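Toy Bin and Sorting Area Walk-Through
Jilero Play & Learn Supply, returns room
Filled in by: Ximena Hinojosa
Date: 28 Sep 2019
Form 56, version 2

Answers are OK, NOT OK or N/A. Comments go under the item. Please stop writing "fine" in the comments, it tells the next person nothing.

1. Walkways clear between shelving and sorting bins
OK
Clear when I walked it. The last three forms also say clear, and I tripped on a pallet strap in March, so take that for what it is worth.

2. Bins sit flat and do not rock when pushed
OK
Pushed each one from two sides. The Vekach sales sheet says these bins "never need leveling." I would keep checking.

3. Rims and corners free of cracks and sharp edges
OK
Ran a gloved hand along every rim. No snags. One corner felt rough but I could not find a burr with the flashlight. Check that one again next time, please, with a bare fingertip and some care.

4. Inside walls and floors in good condition
NOT OK
Scuffs and scratches on the wall between the two gray bins, and pale worn patches on the floor of the near one. I was told these are only marks on the surface. Maybe. A scratch and a hairline crack look a lot alike from standing height, and the person who told me had not bent down. I want the bin emptied, washed and flexed by hand before anybody signs this line as OK.
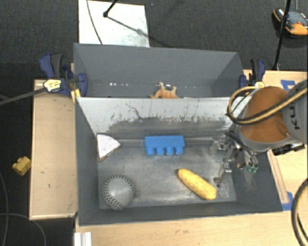 Item 4, near bin: worn floor, scuffed back wall. Contents: white wedge, blue block, yellow piece, gray softball.

5. Bin not overfilled
OK
Four items in the near bin. Hard to fail this one.

6. Contents belong together
NOT OK
A softball does not belong in with a building block. The sorting sheet has balls going in their own bin, and it has said so for as long as I have worked here. The yellow piece could be a little loaf or it could be an ear of corn. Either way it is play food to me and should be bagged with the food sets. The white wedge I can't place at all. If it is part of a set, the set number should be on the ticket, and the ticket says "misc."

7. Small parts check done on loose pieces
NOT OK
Log sheet has a check mark and no initials. I do not count that as done. Run every loose piece through the small parts tester again, including the ones that are obviously too big. "Obviously" is how the bead set got through.

8. Balls checked for split seams
NOT OK
Not initialed either. Stitching has to be looked at all the way around, and pressed with the thumbs. Looking at the top half is not a check.

9. Cleaning spray labeled and stored off the floor
OK
Grallitz bottle has its label and today's was on the hook. The label claims it cleans "any surface in seconds." I left it on a test patch for the full time on our own card and suggest everyone else does too.

10. Lighting bright enough to see bin floors
NOT OK
Our card asks for 492 lux at bin height. The meter gave me that at the shelf edge and less once I held it down inside a bin. Whoever passed this before measured at the shelf edge. Work order 1812 is open with Arellano Electric and has no visit booked.

11. First aid kit stocked and sealed
OK
Seal intact. Opened it anyway, all there, resealed.

12. Items from last checklist closed out
NOT OK
Marked closed: bin washing, ticket wording, lighting. See items 4, 6 and 10.

Follow-up
Empty and wash near bin, then recheck item 4: sorting lead
Re-sort contents, write real tickets: sorting lead
Call Arellano for a visit: X. Hinojosa
Initials in the log, every line: everyone

Result: NOT PASSED. Recheck after the bin has been washed. I will do the recheck myself.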